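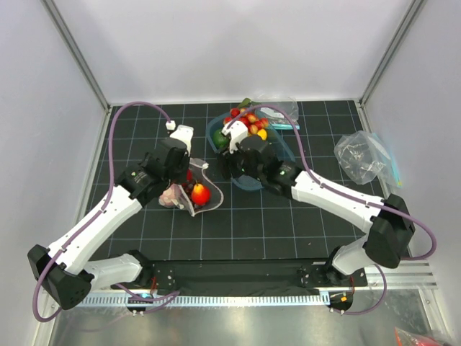 Speaker notes, 22 May 2024

Okay, hi everybody. Say name, say I look after the two-arm produce cell we call Gavora. Thank Sigrun Hägglund for the slot and for lending me the clicker. Leave the first slide up while people sit down, no need to talk over it.

So my job is the dull end of this. I don't write the policies, I keep the thing running so the people who do can have a good day. Twenty minutes on how I set it up in the morning and what I fix, then questions.

Start with the box. White walls, aluminum posts in the corners, and the gray mat with the grid on it. I love that mat! Every arm check I do starts from a grid line. I park each gripper over the same corner of the same square, look at it from the front, then from the side, and if it's off by more than a finger's width I stop and redo the zero. (Ask who here has skipped the zero. Wait for hands.)

Next, the bases. Both arms bolt to the black plate along the front edge. Those bolts creep. I had one back in September that I could turn with my bare fingers, and we'd been blaming the software for a week. Now I put a wrench on them every 300 cycles, and there's a paint mark across each head so I can see from my chair if one has moved.

Cables! Point at the purple ones. Long story, keep it short. They run on the outside of the arms, and they need slack at the shoulder, more than looks tidy. My first try was neat and tight and it lasted 47 cycles before the left wrist dropped off the bus. So leave the big loops alone, please, even if you think they look messy. Before power-up I walk each arm slowly through its full reach by hand and watch the loops for snags.

Grippers. The white fingers are a wear part. Tomatoes are kind to them, the rim of a plastic basket is not. I keep a bag of spares from Vemano and swap both fingers on a gripper together, never one. Wipe down after every session, fruit juice gets sticky in the joints. Warm water, soft cloth, nothing fancy.

Clear plastic: slow down on this bit. Wrappers and bags slide, and they get pulled into a wrist faster than you'd think. Power off first, then pull them out.

Logbook slide. We use Ji for this, one line per fix. We're at up to 1,000 lines now, lots of them just say "tightened it."

If there's time, tell the Garkevetti connector story. If not, go straight to questions and put my email up.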